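점심 장사를 돕는 집게손, 발틀로 작업실에서 들은 이야기

도시락 용기를 집어 옮기는 일이 뭐 그리 대단하냐고 묻는 분들이 많다며, 발틀로(Baltlow)의 작업 담당자는 웃음부터 터뜨렸다. 포장 일만 12년을 했다는 그는 커피를 권하고도 한참 동안 종이 그릇 이야기를 멈추지 않았다. "사람 손은 그릇이 찌그러지기 직전에 알아서 힘을 빼거든요. 그걸 기계한테 알려주려니까, 아이고, 제가 제 손을 처음부터 다시 배우는 기분이에요."

모르케티(Morketti) 주방에 포장 자동화를 들이기로 한 뒤 그의 하루도 꽤 달라졌다. 예전에는 서서 용기를 채우고 덮는 일이 전부였는데, 지금은 집게를 양손에 쥐고 동작을 하나하나 보여주는 시간이 더 길다고 한다.
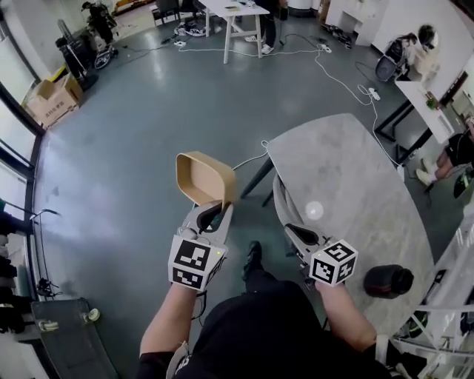

왼손 집게로 크라프트 종이 그릇을 들어 올린 작업자. 발틀로 작업실.

"처음엔 솔직히 서운했죠. 내 일을 넘겨주는 것 같아서요. 그런데 젊은 동료들이 와서 '그 각도는 어떻게 잡으세요?' 하고 물어보니까, 그게 또 은근히 기분이 좋더라고요(웃음)."

물론 걱정이 다 가신 것은 아니다. 7월에 주방 배치가 바뀌면 포장대에서 일하던 동료 3명은 검수와 설비 관리를 새로 익혀야 한다. 그는 회사에 교육 시간을 근무 시간으로 쳐 달라고 요청했고, 그 답을 아직 기다리는 중이다. "손목은 확실히 덜 아플 거예요. 대신 화면 보는 법을 배워야 하니 이제는 눈이 고생이겠죠. 그래도 다 같이 배우면 할 만하지 않겠어요?"

이야기가 길어져 커피는 벌써 식어 있었다. 그는 한 잔 더 하고 가라며 다시 주전자를 들었다.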